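How to plan and hang a group of pictures

Hanging one picture is easy enough. Hanging several together takes more thought, because a gap that looks fine on its own can look wrong once the next picture goes up. The method below works for a wall above a sofa, up a staircase or along a hallway. Allow an afternoon for it.

What you need

Pictures, ready framed
Brown paper or old newspaper
Scissors and a pencil
Low-tack masking tape
Tape measure and spirit level
Hooks or screws to suit your wall
Hammer or drill
Pipe and cable detector

Step 1: Lay everything out on the floor

Clear a piece of floor at least as big as the part of the wall you want to fill. Mark the limits with masking tape if it helps. Put the pictures down flat and move them until you like what you see. Start with the largest and place it a little off centre, then work outwards. Don't worry if things are crooked at first.
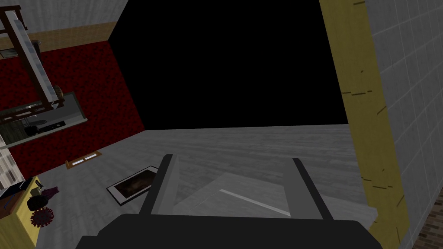
A framed picture laid flat on the floor, lying at an angle.

Keep the gaps between frames even. A hand's width is too much for small frames, and anything less than two fingers looks cramped. If your frames are all different sizes, line up either the top edges or the middles along one row and let the rest fall where they like.

Leave the layout overnight if you can. My neighbour Yasmine Ashour left hers down for most of January and changed it every few days, which is longer than I would recommend if you need to use the room.

Step 2: Make paper templates

Draw round each frame on brown paper and cut out the shape. Write on each piece which picture it stands for and draw an arrow pointing up. Now turn the frame over. If it hangs from a wire, pull the wire up tight in the middle as if it were on a hook, and measure from there to the top of the frame. Mark the same point on the paper. If it has a fixed hanger, measure to the top of the hanger instead.

Some frames have two hangers. The ones I bought from Festby do, and they need two hooks set dead level. Mark both points and check the distance between them twice before you go further.

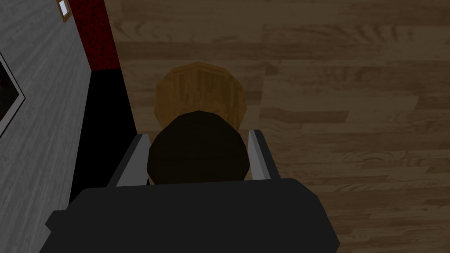

Tape the templates to the wall in the same order as your floor layout. The middle of the whole group should sit near eye level for someone standing. Above a sofa, go lower, so that the pictures and the furniture look as if they belong together. Stand back, sit down, come in through the door, and shift the templates until you are happy.

Step 3: Fix the hooks

Run the detector over each marked point. Keep well away from the wall directly above and below sockets and switches, as cables often run there. For plaster on brick, hardened pins will hold a light picture. Heavier ones need a screw and a wall plug. Plasterboard needs its own type of fixing, and the packet should give the weight it will take.

Knock or drill straight through the paper at the mark, then tear the template away. Fix the hook for the central picture first and hang it before doing the others. If a measurement is out, you will find out with one hole in the wall.

Step 4: Hang and level

Hang from the centre outwards. Check each frame with the spirit level and press a small felt pad on each bottom corner to stop it sliding about and marking the paint. Fill any stray holes with a fingertip of filler, let it dry and sand it lightly.

Hamidreza Kermani
Updated 16 Sep 2023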